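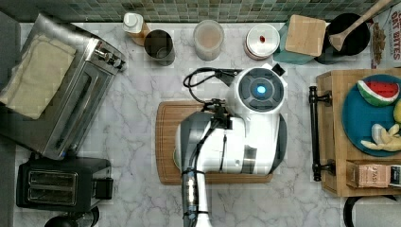
Mackenzie Leclerc
Builder and one-person shipping department, Jondex

Jondex Cable Dressing Kit for Tabletop Arms
Item 3910
$65, ships from Driltdale

I started making this kit for myself. My first arm went together in a shared workshop in Driltdale, and I was so proud of the joints and the brackets that I left the wiring for last - big mistake! The camera cable snagged on the elbow, then the gripper cable worked itself out of its plug, and I spent a good chunk of November with a flashlight in my teeth looking for a fault that came and went whenever the wrist turned.

So I sat down with a pile of sleeving, a bag of hook-and-loop straps and some soft clips, and kept changing things until I could run the arm through its whole range without wincing. Jocelyn Beaudoin, who builds at the next bench over, asked for a set. Then Dwight Fraser wanted two. By then I was cutting sleeving every evening anyway, so I made it a proper kit.

What you get

32 reusable hook-and-loop straps, black, in a short and a long size
Braided split sleeving, black, enough for one arm from base to wrist
Soft clips with screw holes and adhesive backs (use the screws if you can)
2 strain relief blocks, one for the base and one for the wrist
A bag of small zip ties for the spots that never need to move
Printed layout sheet

You'll need your own side cutters, a small Phillips screwdriver and a marker. The kit suits small and mid-size arms with outside wiring. If your cables all run through hollow joints you don't need most of this, and I'd be happy to sell you just the wrist block.

How I put it on

Power down and unplug. Move the arm by hand to its longest reach and mark the cable at every joint, then fold it up tight and look at where the extra ends up. That extra has to live somewhere, and I like it in one big lazy loop near the shoulder. Strap loosely first. Run the arm slowly through the moves you really use, watch every joint, and only then snug things down. The zip ties go on last of all, because I've cut off more of them than I'd like to admit.

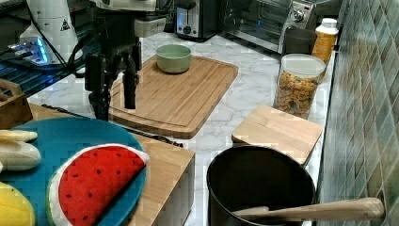 Slack is where I get most of my mail. Folks see a cable hanging off an arm and want to pull it in flat against the metal, and I get it, flat looks neat! But a cable bent tight over a moving joint gets a hard life. With a gripper pointing straight down over a cutting board like this, I want the bundle to swing away from the arm in a nice open curve, up and off to the side, well clear of the fingers and whatever they're about to pick up. A kitchen counter is a great test for this, by the way. Wooden spoon handles stick out, bowls sit close together, and any loop that hangs too low is going to find one of them. If yours does, move the last strap closer to the wrist and send the spare length back toward the shoulder.

A few honest notes. The adhesive on the clips doesn't love powdery paint or dusty prints, so wipe the spot with alcohol and give it overnight before you load it. The sleeving frays where you cut it, and a wrap of tape before cutting helps a lot. The long straps are longer than most people need. Trim them.

Eirlys Pritchard wrote to say that the wrist block was too fat for her gripper mount. She was right, and the block in the current kit has a slimmer back with slotted holes. If you bought the old one and it's fighting you, send me a note with your order name and I'll mail you the new part.

The layout sheet was last revised March 29, 2020. It now covers a side-mounted arm as well as one that stands on the bench, with thanks to Kendra McIntyre, who drew the new version when she got tired of turning mine sideways.
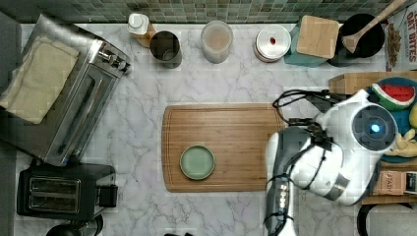 Can I take the straps off and use them again on a different arm?

They come off and go back on as often as you like. The clips are good for one use if you stick them down, but the ones you screw on can move with you, and so can both strain relief blocks.

Spares

Straps, sleeving and clips are sold separately on the parts page. Returns are fine on anything you haven't cut or stuck down. For odd sizes, write to me before ordering and tell me the thickness of your bundle at its fattest point, plugs included.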